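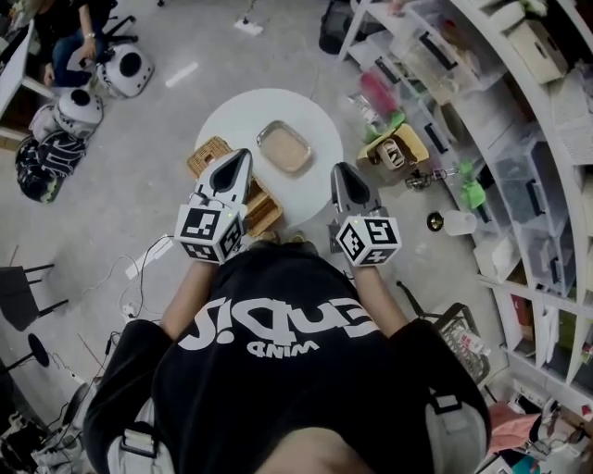
A round white table, with a glass tray and a wicker basket.

Talks > Listening Evenings > Speaker notes

Filed under: Sound poetry / Tape / Small editions

Sulach on tape – notes for Saturday 7/28/18
Jalen Dunleavy

START WITH SOUND. No hello, no title. Play the first 40 seconds of side A, lights down. Then hello.

Okay, so what was that? Take guesses from the room. People usually say bees, or a train, or somebody sawing. It's one man's voice saying one word, the Polish word for a drawer, over and over on a home tape machine, with the tape slowed down by a thumb on the reel. I've heard it a few hundred times and I still love the moment when the word comes up out of the hum!

Who he was. Sulach trained as a typesetter and wrote poems at night. Two thin books, both out of print. He bought a used recorder to practice reading aloud and then more or less stopped writing on paper. Keep this part short, I always run over here. Skip the army story unless asked.

The tapes. 141 reels, most of them five-inch, kept in shoe boxes in his sister's apartment. Labels in pencil, dates missing on the early ones. Say something about the smell (vinegar) and why that worried us. Baking, cleaning, one pass through the machine and hope for the best. Four reels had nothing left on them at all.

PLAY: "Szuflada 3," 2 min 10. Don't talk over it. You always talk over it.

How the pieces are built
– He cuts on the breath. Listen for the little intake just before each splice. On most tape work of the period the breath gets thrown out, and he keeps it and loses the word!
– He never adds an instrument. There is a kettle on reel 22, and I think it's an accident.
– The scores. Pass these around now, the gray folder. Typed letters, a ruler, red pencil. Some were made before the recording and some after, and he didn't mark which. My own view is that the neat ones came after. Happy to argue over a beer.

Śliwiński. This is the friend who performed the two-voice pieces with him. Pronounce it right: shlee-VEEN-skee. Only one of their evenings was recorded, in November, in a room with terrible echo, and it's wonderful. The audience starts out coughing politely and by the end some of them are joining in on the vowels. You can hear a chair go over.

PLAY: the chair bit, from 6:15. Let it run to the applause.

The records. Gurero put out the first LP, 800 copies, white sleeve, no notes of any kind. Hold it up. Most went to libraries and sat there, so they turn up clean, with a stamp on the label. The second pressing is the one to avoid – somebody "fixed" the hiss and took half the consonants with it. If you have that one, please bring it to me afterward and I'll play you the same track from the reel. The difference is huge.

The Sendness box, then. Three LPs and a booklet with 26 of the scores at full size, printed on paper close to what he used. I helped with the track list, so take my excitement with that in mind, but the booklet is gorgeous. One correction: the piece on side D is listed as 8:46 and runs longer. Their timing left out the silence at the end. He wanted the silence. It's written in the score!

QUESTIONS. Likely ones:
Was he political? Sometimes. See the queue piece, reel 60.
Did he know the Paris people? He had their magazines. No letters that we've found so far.
Do you need Polish? No. It helps with the jokes.

If there's time, do the group reading of the "sz / cz" page. Split the room down the aisle, left side takes sz, right side takes cz, follow my hand for volume. Go twice. The second time is always better because people stop being shy.

Sheets are under the water jug. Collect them after, we only have the one set.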